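El Cevari empata en Ferdale y pierde a su lateral derecho

El Cevari sumó un punto en el campo del Ferdale (2-2) en un partido que dominó en posesión y en el que encajó los dos goles a balón parado. El equipo visitante formó con un 4-3-3 y defensa adelantada; el local, con línea de cinco y salida directa hacia los extremos.

El primer tanto del Ferdale llegó en un córner cerrado al primer palo. El Cevari igualó antes del descanso tras una recuperación en campo contrario y se adelantó en el minuto 64, en una segunda jugada desde la frontal. La igualada definitiva se produjo en una falta lateral, con la zaga visitante defendiendo en zona y sin marca asignada en el segundo palo.

El lateral derecho titular se retiró en el tramo final con molestias en el muslo. El cuerpo técnico no agotó los cambios y terminó el encuentro con un central desplazado a la banda. Los servicios médicos le realizarán una ecografía el jueves, antes de fijar un plazo de baja.

Asistieron 910 espectadores. Según el recuento del club, los visitantes completaron unos 115 pases en el último tercio, con 9 remates y cuatro de ellos a portería. 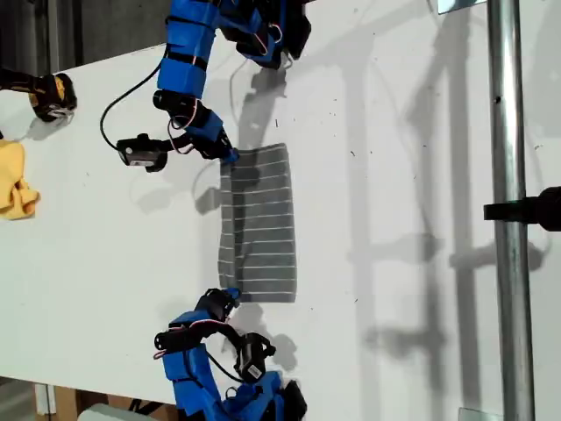 Próxima jornada

El Cevari recibe al Wokstead, que acumula tres partidos sin encajar y presiona con dos puntas. El Ferdale visita al Cheng, con la baja por sanción de su mediocentro. Ambos encuentros comienzan a las 18:30. La federación publicará las designaciones arbitrales la víspera, junto con la resolución del recurso presentado por el Cheng sobre el aplazamiento de febrero.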